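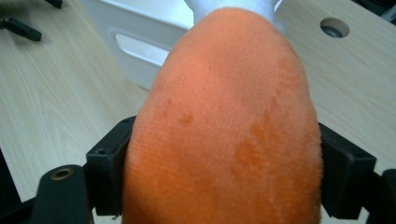
Short-pile plush needs a spot clean before it goes anywhere near a washing machine. Check each piece under a good light, turning it slowly, and look for places where the colour has changed. On orange pile a mark usually reads as a darker orange patch with a blotchy edge, and there may be smaller spots and faint speckles away from the main one. Treat them all in the same session so the pile dries to an even colour.

## 4.2 Spot cleaning

**You will need:** a soft brush, 2 white cotton cloths, a bowl, 500 mL of lukewarm water and 5 mL of Felar wool wash.

1. Brush the whole piece with the lie of the pile to lift dust and lint.
2. Mix the wool wash into the water. Stir gently - you want very little foam.
3. Dip a corner of the first cloth, wring it out hard, and test it on the underside. Wait five minutes and check the cloth for dye.
4. Dab the mark from the outside edge inward. Don't rub.
5. Rinse the cloth, wring it out again and go over the same area with plain water.
6. Press the dry cloth on the spot and hold it for a slow count of ten.
7. While the pile is still damp, brush it upright.

> **Caution:** If any colour comes off in step 3, stop and put the piece in the specialist tray. Do not try a stronger mix.

> **Note:** Use white cloths only. Coloured ones can bleed, and you won't be able to tell whose dye you're looking at.

## 4.3 Drying

1. Stand the piece on the Bauerfeind rack, out of direct sun.
2. Leave it overnight. Thick stuffing can take nearly 2 days.
3. Squeeze it lightly through a dry cloth. If the cloth feels cool or damp, put the piece back on the rack.

Do not use a hair dryer or heater. Heat flattens synthetic pile and it won't brush out.

Record stubborn marks in the Rolevdale workroom book and leave the piece for Tsung-han Chu.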